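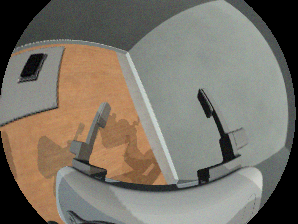
Brernska simulated cell: set-up and maintenance notes

Version 3 of the cell description. Maintained by the Clemalov group. Contact: Fereshteh Abbasi.

Scope

This document describes the set-up and upkeep of the Brernska cell, a simulated workstation with one arm and a two-finger gripper. It is intended for staff who load the cell, alter its settings or restore it after a failed update. The tasks run in the cell and the policies trained on them are covered in the Plirkska task guide.

Contents of the release

- cell: the workstation, including the wooden tabletop and the adjoining plain surface
- gripper: housing, fingers, joints and contact pads
- wrist_view: lens settings, circular mask and grain
- checks: the start-up checks and their reference values
- renders: 790 still renders from the wrist view, for comparison after a change

The wrist view

The wrist view looks out over the gripper housing towards the fingers. The visible area is circular, flat at the top and bottom, with black outside it. Straight edges bow outward near the perimeter. This is the intended behaviour of the lens model and should not be corrected in the cell files. Users who require straight edges should apply the correction to a copy of the output.

Grain is added after rendering. It may be switched off for inspection, but must be switched on again before any renders are compared with the reference set.

Setting up the cell

1. Load the cell with the arm in the parked position and the gripper closed.
2. Load the gripper. The housing must sit along the lower part of the wrist view.
3. Open the fingers fully with nothing between them. Both pads should remain in view.
4. Confirm that the fingers lean towards each other and that their base brackets slope down towards the centre.
5. Confirm that the pale border between the wood and the gray-green surface runs diagonally down to the right, ending above the housing.
6. Run the start-up checks and save the log with the cell version.

The two fingers share one model. Under the standard lighting the right finger renders much darker than the left, and its inner surfaces may appear almost black. Material values should not be changed to even this out.

Routine upkeep

The checks are to be run after every change to the gripper, the lens or the lighting. A full open and close test of 3,000 cycles is required before a new version is released. The test reports any difference in travel between the fingers and any contact between a pad and the opposite bracket.

Shadows on the wood should be reviewed by eye. The automatic comparison is tolerant of small changes in brightness and does not reliably report a shadow that has lost its shape.

Known faults and repairs

Finger offset after reload. One finger may return to a stale joint value when the cell is reloaded with the gripper open. Close the gripper, clear the saved joint state and reload.

Pad separated from fingertip. This occurs when the pad is rescaled on its own. Restore both parts from the previous version and apply the scale to the whole finger.

Missing tabletop shadows. Check that shadow casting is enabled for the gripper as well as for the arm. The setting is lost when files are imported from releases before version 3.

Housing too high in view. The camera mount has been moved without its parent link. Reset the mount and repeat the set-up from step 2.

Limitations

Cable drag, pad wear and motor heating are not modelled. Grip force values are suitable for comparing runs within this cell and should not be transferred to a physical gripper without separate measurement.

Changes

Version 3, March: joint limits revised, pad contact rebuilt, Ó Riain lighting set adopted as standard.
Version 2: circular mask added to the wrist view.

Reporting

Fault reports should state the cell version and include the start-up log and one unedited render from the wrist view. Changes to the gripper model require approval from the maintainer before they are merged.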